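Fiadzo Vintage Jewelry: Questions We Get A Lot

Updated Jul 1, 2026

Is everything really vintage?
Yes. Mostly 1920s to 1960s costume pieces, a few later clip earrings. If a clasp or stone was replaced the listing says so.

How do I know who made it?
Often you don't. Most of the pieces here are unsigned. I go by clasp, hinge, how the back is finished. "Attributed to" in a listing means my best guess, no more.

What does "Hodum type" mean?
Collectors' shorthand for a fold-over bracelet clasp with a little tongue on the left side. Name comes from an old sample card. Not every bracelet with that clasp is by the same maker, please don't email me about this again Dennis.

Can I wear it in the shower?
No. No pools, no perfume, no hand lotion right before either. Foil-backed rhinestones go dark when water gets behind them and I can't fix that.

How do I clean it?
Dry soft brush first. Then a barely damp cotton swab on the metal only. No dips, no ultrasonic. Enamel: leave it alone.

My necklace is too short. Can you add length?
Usualy, yes. Extender chain is 2 inches, gold or silver tone, hooks on so nothing gets cut. Tell me at checkout.

Do you restring beads?
Glass and early plastic, yes. Pearls go to Kekeli Akpalu, she knots between every bead and is much more patient than me. Her wait is longer, ask first.

How should I store it?
Flat, seperate, dry. Celluloid gets its own box with air holes, never a sealed bag. Small bowls are fine for clip earrings you wear every week, not for chains.

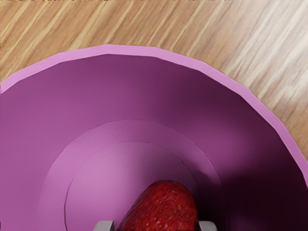
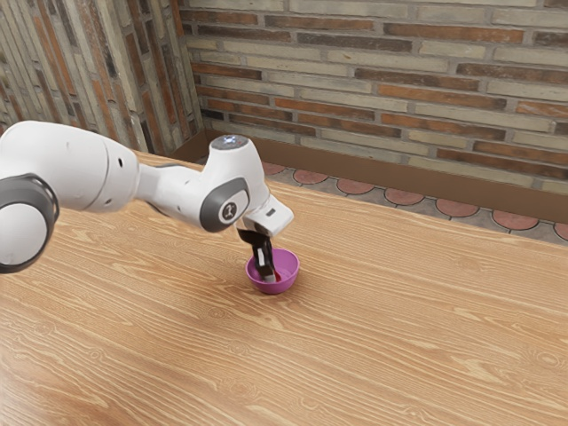
Do you ship outside the US?
Canada only right now. Orders over $80 ship free in the US. Sent within 48 hours, not counting Sundays.

Returns?
Yes, unworn, tag still on. Earrings too if they're clips. Email before you mail anything back.

Do you buy collections?
Sometimes. Send photos of fronts AND backs. Full at the moment with the Cleseo estate, still sorting, so replies are slow.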